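1 June 2019

Notebook, vehicle build for Latberg

Shell on the rolling chassis by mid-morning. It went on at the second attempt. First time the rear locating pins were out by a few millimetres on the nearside and we had to lift it off again, slacken the subframe brackets and go round. Second time it dropped on and the pins found their holes without a lever. Note for next time: leave the rear brackets finger tight until the shell is down, then torque from the front backwards.

The production want the car able to do three things: drive in under its own power at walking pace, stop on a mark, and open the canopy with the actor inside. Everything else is done on the second shell, which has no running gear and lives on the low trailer. I keep having to remind myself of this because the drawings from Hetum still show both shells as if they were the same vehicle. They are not the same underneath. The running one has the donor floor, with the sills cut down. The static one is box section and ply.

Weighed the running car with the shell on, doors in, no glazing. 448 kg over the front axle. That is more than I wanted. The donor car was lighter at the front than that with its engine in, so the nose section is doing most of the damage. Whoever laid it up used the thick mat all the way to the splitter. I'm not going to take it off and start again. The springs will cope at walking pace but the ride height has dropped and the front arches now sit close enough to the tyre that full lock rubs on the offside. Options:

- spacers under the spring seats, quick, ugly, invisible once the skirts are on
- stiffer springs from Değirmenci, who have a pair on the shelf that should fit with the collars turned down
- trim the arch lip inside and live with it

Ordered the springs. Trimmed the lip as well while I was down there. Spacers stay as the fallback if the springs don't turn up.

Tyres. The art department drawing has a very wide, low tyre with no sidewall lettering. We are running 195 section on the front because anything wider fouls the rack end at lock. To get the look, the wheel covers have been drawn out past the rim so the tyre reads as wider from the side. From dead ahead it looks thin. I've told them to avoid a low shot from straight in front and they have said they will pass it on, which I take to mean they'll do it anyway. Lettering buffed off with the fine disc, then black dressing. Do this again on the day as the dressing goes brown overnight.

Canopy. This took most of the afternoon. It hinges at the front and is meant to lift slowly and stop with no bounce. With the gas struts we had fitted it went up like a bin lid and rocked at the top. Changed to the softer pair and it would not lift the first part of its travel at all, the geometry being against it when the canopy is nearly flat. Tried both pairs together, one each side: it twisted, as you'd expect, and I stopped before it cracked the rear corner. Ended up with the softer pair on both sides and an electric actuator in the middle to push it through the first part. The struts take over after that. It now takes 17 seconds from shut to fully open on the bench supply. Should be a bit quicker on the car battery with it charged. The script wants it open before the end of a line of dialogue, and no one has told us how long the line is.

Actuator stroke is only just enough. If the hinge bracket moves at all we will lose the top end. Drilled and pinned the bracket so it can't. Limit switch is on a slotted plate for now. Lock it with a second bolt once we are happy.

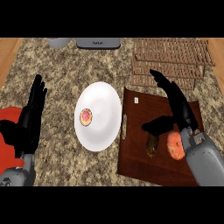 Valentin Poulain rang about the canopy when I was clearing up and asked whether we could not just lift it with a wire and have it painted out afterwards, since they are painting out half the car anyway. I said we could, but then the static shell and the running shell would open differently and someone would have to remember which was which in the edit. He said he hadn't thought about that and would I please carry on with the actuator. He also said the director has gone off the idea of the canopy being clear and now wants it tinted, dark enough that you see a shape and no face. Asked him to put that in writing. If it is tinted the driver can't see out of it, and the driver has to be able to see out of it, walking pace or not.

Two ways round that. Either we put in a small camera behind the nose grille with a screen low down by the driver's knees, or we tint everything but a strip at eye level and hide the strip in the graphics. I prefer the strip. A screen is one more thing to go flat. Tavion thinks the camera is neater and would let us drive it with the actor alone in the seat and our driver lying in the back. I've driven from the back of one of these before and would rather not again. Left it open until the note from Valentin arrives.

Lights. The front light bar is in and works. It runs the full width of the nose in one strip, with the drivers mounted behind the bumper beam where they get some air. With the nose closed they got warm but not alarming after an hour. The rear is in six parts and the third one from the left flickers when the canopy actuator runs. Almost certainly a shared earth. Traced it as far as the bulkhead connector and ran out of day. Do not let anyone hide this with tape and a new fuse. Separate earth back to the battery post, then test again with everything on.

Dimming: the camera people want to be able to take the lights down from outside the car. The dimmer we have makes bands on video at the low end. Need one that runs at a higher frequency. Tavion to ask the rental house what they use for practicals and copy that.

Paint. The shell is in grey primer, two coats, flatted. There's a low spot in the offside rear quarter that you can feel more than see. Filled it, blocked it, still there. Filled again and left it. The top colour is a satin silver with a bit of blue in it. Test panel looks right outdoors and rather dull under the workshop tubes. Art department to look at the panel outdoors only. Put it in the van so it can't be judged in here.

Panel gaps are roughly 6 mm most of the way round, tighter at the top of the nearside door. On screen this will read as a line and they were drawn as no line at all. We could fill the rear ones that never open. Not the doors. The doors have to come off for transport.

On transport: Tranport have the low trailer booked for the static shell, but I measured the running car on its wheels with the skirts fitted and it won't clear their ramps. Skirts off, it clears. So skirts travel in a crate and go on at the other end, which adds the best part of a morning. They have asked for a weight and overall width. Width sent. Weight to follow when the glazing is in. They also asked whether it is to be covered. Yes, fully, and with soft cloth under the sheet at the nose and the rear corners, where the last cover rubbed through to the primer.

The car has to be handed over in September. That sounds a long way off and it is not, with the interior still a seat, a steering column and some cardboard. The yoke from Hetum is due and will need an adapter to the donor spline. Do not cut the donor column down until the yoke is in the building and measured.

Still to do, in no order:

- fit springs, check lock both ways with a driver in
- rear light earth
- second bolt in limit switch plate
- written note on tint from Valentin
- dimmer
- block the offside quarter again when the filler has gone off
- find out how long the line of dialogue is
- master cylinder weeping slightly at the pushrod end, seal kit ordered, do not move the car under power until it is done
- spare actuator, same stroke, same mounts

Battery left on the slow charger, isolator off, key in the top drawer.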